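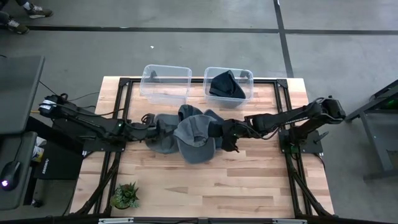 May 2018

Home late from Trestosbridge and still cross, so I'll get it down before bed. They've signed a striker. Castillo, from Ellisar, free transfer, two years with the option of a third. The club put it up on the website at teatime with the usual words about a hungry lad who knows where the net is. Ten goals last season, they said. They left out that six of those were penalties, and that he didn't score at all after the clocks went forward.

I know I'm meant to be pleased. The fellow in front of me in the ticket queue was thrilled, going on about pace and movement, and when I asked if he'd ever seen Castillo play he said he'd watched a clip. I have seen him play. He came on against us in the cup with twenty minutes left and spent most of it arguing with the linesman. Maybe he had a cold.

What bothers me more is the money. Last summer we had nothing, the summer before that we had nothing, and now there's enough for a player who can't come cheap whatever "free" is supposed to mean. The chairman talks about up to 900 new season tickets. Where from? The crowd for the last home game was 1,966 and that was with the under-12s let in for a pound and a decent number up from Amum, singing. I renewed, naturally. Same seat, row F, behind the post. It has gone up again and the roof still drips on the end three.

Pacita Malabanan rang while I was doing the potatoes. She thinks the manager wanted a centre half and was given a striker, and for once I agree with her. We let in 53 goals. You don't need a coaching badge to look at that and wonder about the back four. Our left back is 34 and runs as if he's carrying shopping. She's heard there's a loan lined up for a defender, a young one, but she heard that in January as well and we got a goalkeeper who went home after a fortnight with his thumb in a splint.

She also says the pre-season friendly with Ellisar is part of the deal. We'll see. They said the same about Amum last year and we ended up playing our own reserves on the training pitch, no programme, no tea hut.

I'll go to the first one, obviously. I'll probably clap him on — I clapped the last one on, and he's driving a van now. If he gets to Christmas with five from open play I'll write it in here and underline it.

Potatoes were overdone. Must find the old fixture list before the new one comes out, I want to check how many away games we had in a row last autumn. Four, I think. It felt like more.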